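4.2 Equipment planning and cost allocation

Budget estimates for robotic disassembly and refit of desktop computers tend to cover arms and grippers only. In the Harkasmont cell, the items left out of the first estimate were fixtures, sensing and spare parts. We therefore itemized the purchase plan by work area, beginning with the table on which the case lies open and the plate that holds small parts beside it.
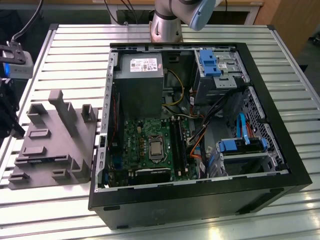
Figure 4. Work area used for the equipment plan: desktop case with side panel removed, fixture plate to the left.

The plan assigns $3,000 to fixtures and $800 to replacement computer parts. Fixture plates were quoted by Gesa at $841 each, delivered, with a lead time of 10 working days. Holders of several heights are needed on one plate, and any change in part geometry means a new plate. We treat plates as consumables for this reason and charge them to the operating budget. The slotted aluminum table is carried as a capital item, as it can be re-used when the product mix changes.

Gripper selection had a larger effect on the plan than arm selection. Small parts must be held upright and brought to narrow slots, so finger width and the clearance between neighbouring holders have to be specified together.
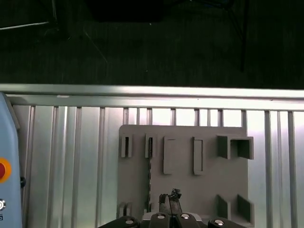
Ludent fingers were compared with the Ostapchuk set on purchase price, replacement interval and the labour needed for recalibration after a change. The Ostapchuk set costs more to buy but shares its mounting pattern with the existing stock, and it was entered in the plan on that basis. Spare fingers are ordered with the first set to avoid a second freight charge in August.

Sensing was budgeted per arm, with cables and brackets listed as separate lines.
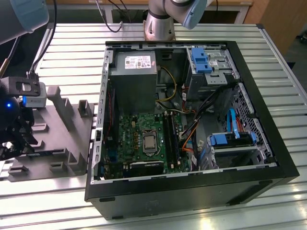 Cable routing should be priced at the same stage. Retrofitted strain relief was the most common unplanned purchase in our records, and each retrofit also took the cell out of service. Floor space, guarding and operator training are excluded from the totals here and are treated in Section 4.3.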